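Osstead water tower, finally

Feb 12, 2020

Ok so quick one, typing this on the train with 11 percent battery. I went up the Osstead tower yesterday! Been wanting to do it for years and kept missing the open season, or it was shut for painting, or raining so hard they wouldn't let anyone up.

Getting there: take the bus from Nisbet, not the one that says Osstead on the front (that one goes to the new town, learned that the hard way). Get off at the mill and walk up. 18 minutes if you don't stop. I stopped. There's a bakery.

Ticket lady very nice, told me the whole history while I was hunting for change. Tower was built for the railroad, then the town took it over, then it sat empty with pigeons in it until the restoration people got going. All brick up to the balcony and then the tank on top is riveted iron plates. The walls at the bottom are so thick there's a bench built right into the window opening and two people can sit in it with their feet up.

The stairs. Ok. They go around the inside wall with nothing in the middle, just a rail, and you can see all the way down thru the gaps in the treads. I am fine with heights generaly but I kept one hand on the brick the whole way. Halfway there's a landing with the old pipe coming up through it, fat as a barrel, and you can knock on it and it rings for ages. Did this more times than a grown man should. 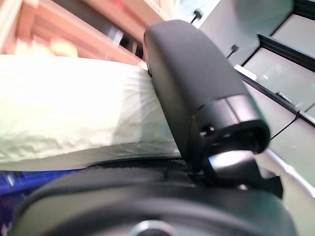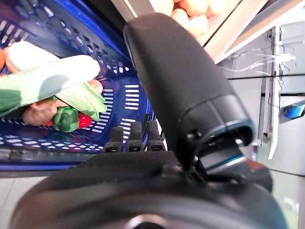 At the top you come out under the tank, which is the best bit and I don't know why the leaflet gives it one sentence. The bottom of the tank is curved like a bowl and it hangs right over your head. 1,161 rivets in the bottom plates according to the sign. Didn't check. Whoever drew this up was really good, the whole weight comes down on a ring and the ring sits on the brick and that's it, no columns in the way at all. I just stood there looking up till my neck hurt.

Then out the little door to the balcony. Wind!! Hat nearly went to Pluvon. You can see the river, both bridges, the old Emell brickworks with the one chimney left, and on the far side the hills but they were mostly cloud. Niall Gillies wrote to me after my last post and said you can make out the Pluvon viaduct from up here if you know where to look. I looked. Counted arches on something but I think it was a warehouse. Sorry Niall.

Practical stuff:

Cash only.
Max 22 people up at once so weekends you will be waiting.
Toilets are in the mill, not the tower.
No bags on the stairs, they have hooks at the bottom.
Closed shoes. They turned away a guy in sandals, in February, which, fair enough.

Going down is worse than going up. Take it slow and let people pass at the landing.

I want to go back in June when they do the evening openings and the light comes in sideways through the west windows, the ticket lady says the brick goes completely orange. Also want to see the pump house next door, which was locked. There's supposed to be an engine still in there. If anyone has been inside tell me in the comments, and if you know who has teh key, even better.

My stop, gotta go. Viaduct post next, promise.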